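1/ We refurbish old office desktops in Monderville, and since October I am writing the budget for a second robot cell. Several people asked me how we plan such a purchase, so I put my notes in a thread. I write from a small shop, please read it like this.

2/ First thing, the price of the arm is the easy part. The seller gives you this number in the first call. In our sheet the arm is one line, and under it there are 11 other lines. When I started, I had only 3 of them.

3/ The lines I forgot: spare finger sets, cables, a worktable with slots, fixture trays, the camera mount, a second computer, insurance, electrician, shelf space, and my own hours. My own hours I still do not know how to write correctly.

4/ Nahom Alemneh, who keeps our books, told me to put every line in two columns, "day one" and "every year." It is a simple advice but it changed the whole picture. Fingers and cables moved to the second column. The table stayed in the first.

5/ We asked for offers from two companies, Bromik and Prothero. Bromik sends one total price, very nice paper, and you must ask three times what is inside. Prothero sends a long list where even the bolts are there. I prefer the bolts.

6/ About the gripper. We looked at one with wide stroke and one with smaller fingers. For desktop towers I would now pay for the small fingers. Inside a case there is not much room between the drive cage, the power supply and all the cables, and a strong wide hand is no help there.
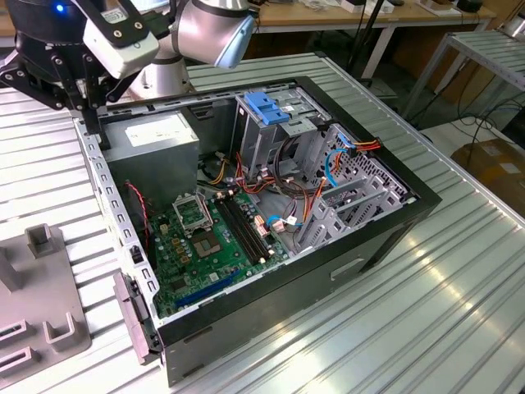 7/ So the question for the budget is which steps we give to the cell and which steps stay with people. I made a list of all the steps for one tower, from opening the side panel to the final cleaning, and beside each step I wrote who does it today and how many minutes.

8/ Cables are the most difficult line. Hard parts are always in the same place for one model, but a cable lies how it wants. In the plan for the first year I left all cable work to people. Ifor Pritchard thinks I am too careful. Maybe he is right, but it is easier to add a step later than to explain to the owner why it is missing.

9/ The processor socket is also on the list for people. The pins are thin and one bent pin costs us the board. I will not put this in a calculation of saved time before I have seen it done many times on scrap boards.

10/ Scrap boards also have a budget line! We used to sell them by weight to the recycler. Now we keep 40 for practice, and Nahom asks me to write the lost money as a cost. It is small, but he is correct.

11/ Fixtures. Please do not save here. We have towers from many makers and every one sits a little different on the table. We made a first set of trays from plastic in our own shop, and for the second cell I put money for a proper set. Beca Gittins draws them, and she wants a paid week for every new case family. I gave her this week in the plan.

12/ Light is another small surprise. A shiny aluminum table with ridges throws the light back to the camera. If you are buying a table now, ask for a matte surface or leave some money for a cover and better lamps. I have both in the sheet with a question mark until we test.

13/ Software. Kolora offered us a yearly license, per arm. Read what happens when you stop to pay. In one offer (I do not say which) the programs you made yourself would not open anymore. I asked to change this sentence and they changed it the same afternoon, so it is worth to ask.

14/ Service contract: I calculated with it and without it. With it, the second cell is paid back later. Without it, one bad joint in a busy month eats all what we saved. We take the contract for the first two years and then we look again.

15/ How many towers must pass so that it makes sense? In my sheet the line is 80 per week. Under this, I would not buy a second cell, I would buy better screwdrivers and better chairs. We are over it in autumn and under it in summer, and this is why the decision is not made yet.

16/ Dilwyn Kemeys asked me if renting is better. For six months, yes. For longer, the offers I have are more expensive than buying, and the rented arm comes without fixtures, so the hard part stays with you anyway.

17/ If somebody has experience with used arms, please write me. I have one offer where the hours on the joints are not in the papers, and I do not know if I should ask for a test day or just say no.

18/ One person asked for the sheet. I will clean it from our prices and post it here when Nahom has checked the formulas.

Elis Pugh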